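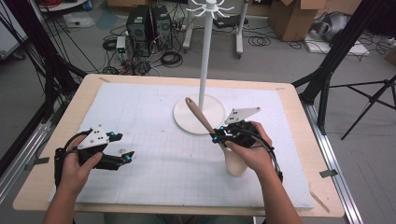

Kilport, August

flynn_h
Has anyone switched to the Soser water plan? My Staniforth bill was $294 last month for a two-person house.

msjeon
We did. Ours dropped, but there's a $300 deposit.

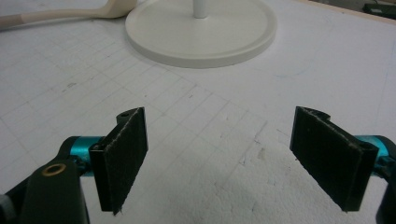
You get it back after a year if you pay on time.

skallance_rd
I wouldn't. They charge extra past 3000 gallons, and a lawn will put you over.

flynn_h
No lawn here. I'll call them.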